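Zistia notebook, June 7, 2023

Cushion task, second round. Entry by me, corrections by Josphat Minja in brackets where he got to the keyboard before I locked it.

State of play first. The session folder on the Prieto drive says 586 recordings, of which 458 survive the filter. I would like to blame the filter for the difference. I went through the rejects over lunch and the filter is right about nearly all of them. A good number are me starting a recording, remembering I had wanted to move something, moving it, and then performing the task with the guilty speed of a person who knows the clock is running. The policy would learn this faithfully. It would start every cushion by going off to do something else.

The task is written on the card as "pick up cushion, place on seat, leave it there." The last part was added after round one, where half of us placed the cushion, didn't like the look of it, and picked it up again to fluff it. Trondgate asked for a robot that tidies. They didn't ask for one with opinions about cushions, though I can see how you'd sell it.

Changes since last time:

Grippers are held still for a count of three before the first move, pads open, so calibration has something quiet to chew on. Yes, it feels silly. Do it anyway.

Speed is "slower than you want to." Josphat's version of this instruction is to pretend the cushion is asleep. [It works. Look at my rejects and then look at yours. J.M.]

Both hands start below the waist and come up. In round one everybody's start pose was wherever their arms happened to be, and the model spent a lot of effort explaining elbows.

No talking to the person on the grippers while they're recording. We don't keep sound, but people turn toward whoever is speaking and their hands come along.

The wrist view still bothers me. 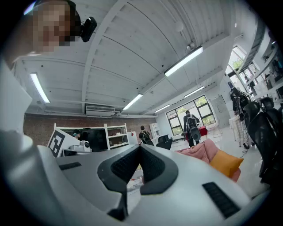
Tracking loss is the biggest single reason for rejects, and I spent most of the morning on it without wanting to. The pattern in the log is dull once you see it: tracking is good during the reach, good during the grasp, and goes to pieces in the pauses, when the hand is relaxed and the wrist rolls back. With the gripper tipped up like that, the view above the pad is largely ceiling, and ours is the worst ceiling a tracker could wish for, long white planks running away between beams, every plank a decent match for the one beside it. The fluorescent fixtures help slightly and then blow out the exposure, which takes the help back. I tried matching on the brick wall alone. It has texture to spare, but if the wrist rolls far enough you lose it behind the housing, and what remains is a confident estimate of being somewhere else. One recording has my hand in Josphat's office for a good stretch. [I wasn't in. J.M.]

Things tried against this, in order of hope:

Exposure locked to the mid-room value. Helped the window end, hurt everything under the shelves. Kept it, grumbling.

Relaxed pose changed so the pads point at the floor. Costs nothing. Takes a day to become a habit, and by then the person's shift is over and the next one comes in with their own wrists. I've put it on the card in capitals.

More marker boards leaned against things. Works well wherever there is a board. The room is now slowly becoming boards. If Trondgate want this to run in a real living room we'll have to have a talk about how many black-and-white squares a family will put up with.

Prieto build with the slower relocalizer. Ran it on a hundred of the worst recordings (fine, 100 exactly, I'm told digits are easier to search for). It rescued some and ruined a few that had been perfectly good. I have written to them. I was polite in the first paragraph.

Afternoon was remote control, the other half of the plan. Same task, same seat, but driving the arm from the leader rig with the person looking at a screen. I'd like the two kinds of data to agree with each other, and at present they barely speak. By remote, everybody goes for the cushion's corner, since the corner is what you can see, and then drags it. By hand, everybody goes for the middle of the near edge and lifts, because you can feel it's about to slip. So we have two techniques for one cushion and a model that will average them, and the average of a drag and a lift is, I suspect, a shove.

Josphat's suggestion is to train remote operators on the hand-held grippers first, so they pick up the lift before they ever see the screen. I think that's right. It also means a longer induction, and the schedule Hirometti sent with the loan hardware assumes that people arrive knowing everything. I'll argue for it. Worst case, we do it quietly and call it setup.

A note on the head view while I have the patience. It is by far the best of our views for deciding whether a try was any good. You get both grippers, the seat, the cushion, and the floor, and you can tell in a second whether someone was going for the edge or the corner. It is also where you find out how untidy we are. My argument for leaving the room messy is that the policy should cope with office chairs and power strips. My private argument is that I don't want to tidy it.
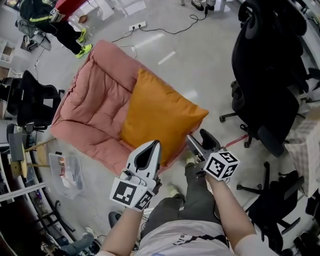
Which brings me to the trouble with approach direction. The cushion gets put back after every try by whoever is nearest, and whoever is nearest puts it where it's comfortable for them, so the starting positions bunch up in a tight little patch and the model has decided that cushions live there. Shown one anywhere else on the replay test it hesitated, reached for the usual patch, and closed on air with great delicacy. Beautiful motion, no cushion. I've drawn up a reset sheet with positions in random order and the next one gets read out before each try. People hate it already. Good.

Cube markers on the grippers: check the faces for smudges before each session. One of the rejects that looked like a tracking fault was a thumbprint. It was a very clear thumbprint and I know whose, and since this notebook is shared I'll leave it there. [Mine. J.M.]

Cables: please look down. There's always one more than you taped. A thin one is worse than a thick one, because a thick one you respect.

Pads: the ribbed black ones stay on for this task. The smooth spare set lets fabric creep during the lift, slowly enough that you don't notice until the replay, where the grip point has wandered and the label says it hasn't. If anyone swaps them, write it down here and not on your hand.

Replay on the arm, end of day. Take 1 placed the cushion on the seat, upright, nicely angled, and then didn't let go. It just stood there holding it. I checked the data and this is our fault as well: a lot of people keep the gripper closed until they hear the stop beep, so letting go happens outside the recording. The model has seen plenty of placing and almost no leaving. Take 2 let go, very early, from a height. I marked it as a partial on the grounds that some of the cushion touched some of the seat.

To do before the next session:

Stop beep moved to after the release. I'll edit the card again. It's getting to be a long card.

Reset sheet printed, with a pen on a string.

Sort recordings by first contact point, edge or corner, so we can train on one kind at a time and see which of the two the arm can live with.

Ask Hirometti whether the loan runs to August or through August. The paperwork says both.

Josphat to rerun the filter with the new thresholds and not tell me the number until I've had coffee. [Done. Have coffee. J.M.]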